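Trostis Home Clothing and Linen Reuse Scheme
Interim progress report to the Enevura Fund, covering the period to the end of March

1. Summary 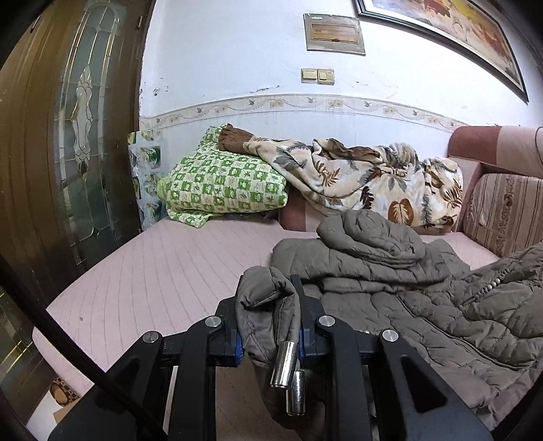

The scheme helps households to sort, fold and put away clothing and soft furnishings that have built up in living rooms, and to pass on what is no longer wanted. The present grant supports home visits, storage materials and the collection of donated items. Delivery is on course in most respects. One target, for winter outerwear, will need further attention in the second half of the year.

2. Activity in the period

The scheme received 991 garments and household textiles against a target of 1000 for the half year. Of these, 783 were judged fit for reuse and have been passed to partner outlets. The remainder went to Meijer for textile recycling under the existing arrangement.

Home visits were completed at 38 addresses. Each visit begins in the main living room, where coats, blankets and bags tend to collect on the sofa. Households have told us that the seat is often the last surface to be cleared and the first to fill up again. Visiting staff therefore start there, with coats and jackets going to a hook or hanger, blankets and pillows kept together at one end, and carrier bags emptied before anything else is moved.

3. Padded jackets

Quilted and padded jackets have taken more time than was allowed for in the original plan. They are bulky, they slide off a cushion when laid over the front of a seat, and they do not hold a fold unless fastened first. Staff now close the snaps or zip, lay the jacket face down, bring in the sleeves and roll from the hem. The revised method was added to the visit guide in February.

Storage remains a difficulty in smaller homes. The lidded boxes supplied by Gundaretti are well made but too shallow for more than one winter jacket, and several households have returned them. We propose to exchange the outstanding order for deeper boxes of the same width — the supplier has confirmed that no charge would apply.

4. Blankets and cushions

Printed blankets and patterned pillows are seldom offered for donation, as most households prefer to keep them in daily use. The scheme has accordingly stopped asking for them at the first visit. Advice is limited to rolling blankets lengthways and keeping them along the back of the sofa, where they take up little of the seat.

5. Expenditure

Spending is within budget under all headings except transport, where collections from upper-floor flats have required a second member of staff. The overspend has been met from the underspend on printed materials. No change to the total award is requested.

6. Next period

Second visits will begin in May. The Fund is asked to approve the exchange of storage boxes described in section 3 and to note the revised visit guide, a copy of which is attached as Annex B.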